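ロボットの手になってきた日（Prevemska見学会の長い日記）

行ってきましたよ、Prevemskaの見学会！

前にもちらっと書いたけど、Didolcombeの町はずれにロボットの研究をしている小さな会社がありまして、年に一度だけ中を見せてくれるんです。去年は申し込みのページを開いたときにはもう満員で、画面の前で「えー！」と声が出て、隣の部屋から心配されました。今年は受付開始の朝に目覚ましをかけて、パンを焼きながら片手で入力して、無事に取れました。名前の欄に一回「トースト」って打ちかけたけど（変換履歴が朝ごはんに支配されている）、まあ取れたのでよしとします。

駅からは87番のバス。車体の後ろのほうの席に座ったら暖房がものすごく効いていて、コートを脱いだり着たりしているうちに降りる停留所をひとつ乗り過ごしました。戻る道がずっと上り坂で、坂の途中にパン屋さんがあって、もう朝にパンを食べたのにまた買いました。くるみの入ったやつ。これが見学中ずっと鞄の中でいい匂いをさせていて、自分だけ気になって仕方なかったです。

会場はTindall棟という建物で、外から見ると倉庫みたいな、でも入り口だけ妙にきれいな、そういう建物でした。受付で名札をもらって、番号を見たら157。そんなに人が来るの？と思ったら、午前と午後の何回かに分けて、一回ごとに少人数で回るんだそうです。私の組は5人。親子連れと、大学生っぽい二人と、私。年齢もばらばら、靴もばらばら（大学生のひとりがぴかぴかの革靴で、ずっと気にして歩いていた）。

で、最初に通された部屋が、もういきなり今日のメインでした。私はてっきり、大きなロボットアームがぐいーんと動いて、みんなで「おおー」と言うやつから始まると思っていたんですよ。そしたら案内の人が「まずは人間のほうを見てください」と言うんです。人間のほう。

部屋に入ると、えんじ色っぽい長袖を着た担当の人がいて、両手に挟む道具を持って、頭に小さな黒いカメラをつけていました。眼鏡の上からカメラ。重くないのかなあと思って見ていたら、下を向いたときに前髪がどうのこうのより先にカメラがぬっと出てくるので、ちょっと深海魚を思い出しました（ほめています。深海魚、好きです）。 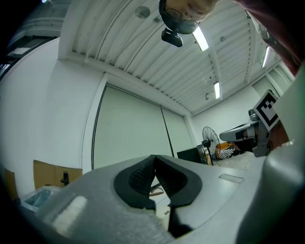
カテゴリ：おでかけ ＞ 見学・工場・研究所

さて、挟む道具の話をします。ここからがしばらく長いです。ロボットに興味のない人は、お昼のスープのあたりまで飛ばしても大丈夫です。

この道具は、現場では「グリッパー」と呼んでいました。ロボットの手先だけを外して、人間が握れるようにしたもの、と説明してくれて、私の頭の中ではその瞬間に「高級なトング」になりました。先っぽに黒いゴムの指が向かい合わせについていて、内側に細かいぶつぶつの模様があって、近くで見ると、滑り止めつきの靴下の裏をもっと真面目にしたような感じ。これを右手にひとつ、左手にひとつ持って、物をつまんだり、持ち替えたり、置いたりする。それを全部記録して、あとでロボットに同じことを覚えさせる。そういう仕事なんだそうです。

Stuseroというのがその取り組みの名前で、由来を聞いたら「響きで決めました」と即答でした。いさぎよい。私はてっきりラテン語か何かだと思って、バスの中でそれらしい意味を考えてきていたのに！

道具には白と黒の四角い模様がついていて、QRコードの親戚みたいな見た目なんですけど、読み取っても宣伝のページには飛びません（大学生のひとりがスマホをかざして、案内の人に笑われていました）。カメラから見て、手がどこにあってどっちを向いているかを計算するための目印なんですって。なるほどねえ。だから模様を袖で隠さないように、腕の上げ方にもちょっとコツがあるらしいです。言われてから担当の人の腕を見ると、たしかに肘の角度がなんとなく上品。お茶の席っぽい。

担当の人は、ひとつ作業をするたびに小声で「始めます」「終わります」と言うんです。誰に言っているんだろうと思ったら、自分に言っているんだそうで。区切りをつけないと、どこまでがひとつの動作だったかわからなくなるから、声に出すのが癖になったと。家でもカップを取るときに「始めます」と言ってしまって家族に変な顔をされる、という話で、親子連れのお子さんのほうがものすごく笑っていました。そのあと帰りまで、その子は何をするにも「はじめまーす」と言っていました。お手洗いに行くときも。

作業そのものは、地味です。地味なんですよ、これが。台の上の物を取って、動かして、戻す。それだけ。でも見ているとだんだん、目が離せなくなるんです。

だって、指が二本しかないんですよ。普段の私たちは、ペットボトルを取るのに何本の指をどう使っているかなんて考えないじゃないですか。それが二本の指で、しかも道具ごしで、手の感触もほとんどない。だから担当の人は、つかむ前に一瞬だけ止まるんです。すっと近づいて、止まって、向きを直して、それから閉じる。この「止まって」がすごくよくて、私は勝手に「おじぎ」と呼んでいました。物に対して一回おじぎをしてからつまむ。

ところが、それを感想として言ったら、「そこは実はなくしたい癖なんです」と返ってきました。ええー。おじぎをそのまま覚えると、ロボットも毎回おじぎをするようになるので、なるべくなめらかに行きたいんですって。お茶席どころか、礼儀作法が直されている。私はおじぎするロボットのほうがいいと思うんだけどなあ。

あと、失敗したときの扱いもおもしろかったです。つまみそこねたら消すのかと思ったら、やり直してうまくつかめたところまで含めて残しておくこともあるそうです。落としたものを拾い直すのも覚えてほしいから。それを聞いて、親子連れの親御さんのほうが「うちの子にもそれを覚えてほしい」とつぶやいていて、私はそっちでいちばん笑いました。

台の上に出ているものが、また妙に生活感があるんです。水のペットボトルとか、茶色いストラップとか、青いもこっとしたのとか。研究所っていうから、もっとこう、金属の立方体とか、番号のついた球とか、そういうものをつかんでいると思うじゃないですか。でも、きれいな立方体ばかりつかんで育ったロボットは、家に来たときに困るでしょう、という話でした。それはそう。うちに来たらもっと困ると思う。うちのテーブルの上は今、のりと爪切りと、読みかけの本と、なぜか計量スプーンが出ています。

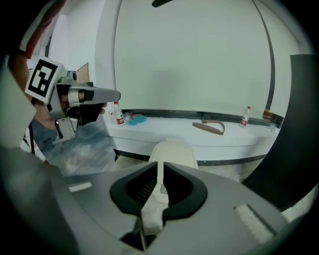 大学生の革靴じゃないほうの人が、どういう物がいちばん難しいんですか、と聞いてくれました。私も聞きたかったやつ！　答えは「ぐにゃぐにゃするもの全般」だそうです。布とかひもとか。固いものは、いちど場所がわかればあとは同じ形でいてくれるけど、柔らかいものは触るたびに形が変わる。さっきうまくいった持ち方が、次はもう通用しない。

私はここで洗濯物のことを思い出していました。乾いた靴下を合わせるとき、私はたぶん一足につき何十回も手を動かしているのに、何をしたか一個も説明できないんです。説明できないことは教えられない。だから、やって見せるしかない。そう言われると、料理もそうだし、髪を結ぶのもそうだし、祖母に習った風呂敷の包み方なんて完全にそうでした。祖母は「こうして、こう」しか言わなかったです。「こう」の中身がすごかった。

あの「こうして、こう」を、カメラと目印つきで丁寧に残していくのがStuseroなんだな、と勝手に理解しました。案内の人に言ったら「だいたい合ってます」とのこと。だいたい！

そして、ひとつの作業につきどのくらいやるものなんですかと聞いたら、「まずは1000回くらいが目安ですね」とさらっと言われて、私たちの組は一斉に静かになりました。風呂敷を1000回くらい包んだら、もうそれは職人じゃないですか。担当の人いわく、途中で飽きるのは最初のうちだけで、そのあとは飽きるとかそういう場所を通り過ぎるそうです。悟りの話かな？　ただ、あんまり上手になりすぎると動きがみんな同じになってしまうので、人を入れ替えたり、物の置き場所をずらしたり、わざと違う側から近づいたりするんですって。上手になりすぎないように気をつける仕事、はじめて聞きました。

で、ですよ。体験の時間があったんです！　これのために来たと言っても過言ではない！

順番はお子さんが最初で、その次が私でした。担当の人に持ち方を教わって、両手にグリッパーを握らせてもらいました（体験用のは頭のカメラなしで、そこはちょっと残念。深海魚になってみたかった）。思ったよりちゃんと重さがあります。泡立て器よりは重くて、アイロンよりは軽い。持ち手を握ると指が閉じて、ゆるめると開く。簡単でしょう？　私もそう思いました。

最初のお題は、ペットボトルを持ち上げて、隣に置く。それだけです。

倒しました。

いや、違うんです、ちゃんとつかんだつもりだったんです。でも自分の指先がいつもの場所より少し先にあるっていうのが、ものすごく変な感じなんですよ。靴の上から足をかいている気分。目では届いているのに、手が「まだです」と言う。それで思い切って前に出たら、ぽこんと。倒れたボトルがころころ転がっていくのを、両手が道具でふさがっているから止めることもできなくて、私はおなかで止めました。ロボットには覚えさせないでほしい動きです。

二回目は、言われたとおり、先に道具の向きをボトルに合わせてからゆっくり閉じました。そうしたらつかめた！　持ち上がった！　お子さんが拍手してくれました（その子は一回目でできていた。やさしい子です）。置くときがまた難しくて、底がついたかどうかが手に伝わってこないので、どこで離していいかわからない。ずーっと離せなくて、担当の人に「もう着いてますよ」と言われるまで、台にボトルを押しつけていました。

ふたつめのお題は、布を両手で広げること。ここで私は、急に真剣になりました。洗濯物の話をしたばかりだったので、これはできないと恥ずかしいなと思って。右で端をつまんで、左で隣の角を探して……隣の角、どこ？　あの、布って、角が四つもあるのに、探すと一個もないんですよ。左手の指がむなしく開いたり閉じたりして、カニでした。最終的に広がったのは、布の半分くらいです。残りの半分は、下のほうで、心の目で見てください、という感じでした。

革靴の大学生はめちゃくちゃうまかったです。すーっと行って、ぱっとつまんで、ぴーんと広げた。何かやっていたんですかと聞いたら、焼肉屋でアルバイトをしていると言っていて、みんな納得していました。トング歴が違う。

担当の人も「飲食の経験がある方は最初から上手なことが多いです」と言っていて、あと編み物をする人も強いらしいです。編み物かあ。私は去年のマフラーがまだ手のひらの幅しかないので、たぶん強くないほうの編み物の人です。

見ていて好きだった瞬間をもうひとつ。担当の人が、私たちがわいわいしている横で次の準備をしていたんですけど、そのとき両手の道具をすっと前に出して、下を向いて、ふう、と息をついたんです。楽器の人が演奏の前にやるみたいに。何かの確認をしていただけかもしれないけど、あの一拍がすごく仕事の人という感じで、私も真似して家で菜箸を持ってやってみました。姿勢はよくなりました。

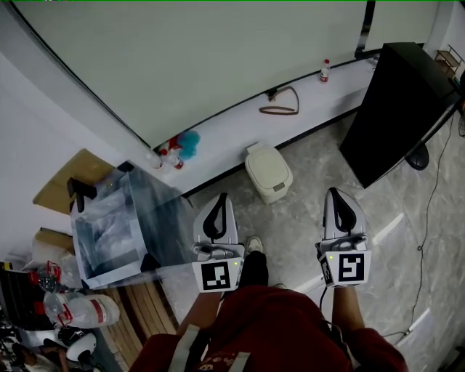
目線の話も聞けました。頭にカメラをつけているので、見たところがそのまま記録になるわけです。だから、よそ見をすると、よそ見も残る。誰かが部屋に入ってきてそっちを見ると、「この作業の途中では入り口を見るものだ」とロボットが思うかもしれない。かわいいけど困る。そういうわけで、記録中は名前を呼ばれてもなるべく手元を見続けるんだそうで、職場でいちばん愛想が悪い人だと思われがちです、と笑っていました。ぜんぜん愛想悪くなかったですよ！　むしろ私のボトル事件のとき、いちばん早く「大丈夫です、みんな倒します」と言ってくれた。みんなは倒してなかったけど。

目が疲れませんか、という質問には「目より首です」。わかる。私もかがんで写本みたいな細かい刺繍をしていた頃（三週間でやめた）、目より先に首が来ました。カメラは小さいけど、ずっと下を向いていると小さい重さがじわじわ来るので、時間を区切って交代して、休憩のときは天井を見る体操をするそうです。さっそく全員でやらされました。見学者みんなで天井を見る。蛍光灯がまぶしかったです。

このあとお昼休憩で、スープが出ました。飛ばしてきた人、おかえりなさい。

スープはにんじんとレンズ豆で、紙コップで、めちゃくちゃ熱かった。パンがついてくるのかと思ったらついてこなくて、そこで私の鞄のくるみパンが輝いたわけです！　朝の乗り過ごしが全部報われました。親子連れのお子さんがじーっと見ていたので、半分こしました。その子は受け取るときに「はじめまーす」、食べ終わって「おわりまーす」と言って、親御さんがもうやめなさいと言いながら自分も紙コップを置くとき小声で「終わります」と言っていました。うつるんですよ、これ。

午後は別の部屋で、覚えたほうのロボットを見ました。待ってました、ぐいーんのやつ！　と思ったら、ぐいーんじゃなくて、そろ……そろ……でした。ゆっくり。私より慎重。お題は丸い缶をかごに入れることで、腕がそろそろと近づいて、指が開いて、それで。

おじぎしたんです！　つかむ前に、一瞬、止まったんですよ！

私、声が出ました。案内の人が苦笑いで「まだ残ってるんですよね、あれ」と。いいじゃないですか残しておけば。誰かの癖がそのまま機械の腕に移って、缶に向かってちょっと頭を下げている。あれは午前の部屋の、あの一拍だと思いました（別の人の癖かもしれないけど、私はそう思うことにした）。

缶は最初の二回は成功して、三回目はかごのふちに当たって落ちました。そうしたら腕が、そろそろと戻って、落ちた缶のほうへ行って、もう一回つかみに行ったんです。拾い直しだ！　失敗も残しておくって、こういうことか！　四回目でちゃんと入って、部屋じゅうで拍手でした。人間が缶をかごに入れても誰も拍手しないのに、ずるいなあロボットは。

質疑応答で、革靴の大学生がむずかしい話をしていました。座標がどうとか、補正がどうとか。私は途中からスープのレンズ豆の産地のことを考えていたので書けません。ごめん。ひとつだけ覚えているのは、手で持つ道具とロボットの手先は形をなるべくそろえてあるという話で、だから人間がやった動きを移しやすいんだそうです。スリッパで練習してからスキー靴を履く、みたいなことにならないようにしてある、という私の理解で合っているかは知りません。

私の質問は「ロボットが家に来たら、最初に何をしてほしいですか」でした。案内の人に聞いたつもりが、午前の担当の人も後ろに来ていて、先に答えてくれました。「ゴミ出しの前の日に、ペットボトルのふたを外しておいてほしい」。具体的！　しかも難しそう！　ふたを回すのは両手がいるし、片方で押さえてもう片方でひねらないといけないので、まだまだ先らしいです。でも、いつかの見学会で見せてくれるといいなあ。そのときも絶対申し込みます。パンを焼きながら。

帰りにおみやげで、あの白黒の模様を印刷したシールをもらいました。飾り用で、中身は「特に何も指していません」とのこと。さっそく菜箸立てに貼ったら、台所がちょっとだけ研究所になりました。今のところ、どのカメラも私の菜箸の位置を計算していません。

行ってみたい人のために、覚えていることを書いておきますね。

・申し込みは会社のページから。今年は1月に受付が始まりました。すぐ埋まります。
・Tindall棟は、87番のバスを降りて坂を下りたところです。乗り過ごすと上り坂になります（経験者）。
・靴は歩きやすいやつで。立っている時間が長いです。
・袖の太い服だと体験のときに道具に引っかかります。私は引っかかりました。
・写真は、撮っていい部屋と駄目な部屋があります。午後のロボットの部屋は駄目でした。見せたかったなあ、おじぎ。
・スープにパンはつきません。

帰りのバスでは寒くて、朝のあの暖房はどこへ行ったんだと思いながら、窓に頭をつけて自分の手を見ていました。指が五本ずつあって、感触があって、布の角もたぶん見つけられる。ぜいたくな装備です。なのに降りるとき、運賃の小銭を床にばらまきました。拾い直したので、これも残しておいてもらえると思います。

次の日記は、止まっているマフラーの続きです。たぶん。編めていたら書きます。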